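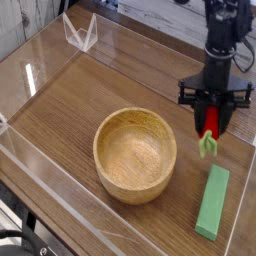

News & Media > Venues and Event Hire

Search this site... Go

Gikar Opens Event Hire Showroom in Camby

October 2021

Gikar is pleased to announce the opening of its new event hire showroom in Camby. The showroom presents 103 styles of chair covers, table runners and centrepieces, in every colour of our catalogue.

Couples and organisers can reserve one of four consultation rooms and try a complete table setting before they decide. Marquees and dance floors are supplied by our partner Mastar, with delivery also to Aasen and the neighbouring towns. For January bookings, the hire period is extended to seven days at the same price.

Appointments are free of charge and can be made by telephone or at the front counter.

Contact Gikar Media Office | © Gikar Event Hire | Back to top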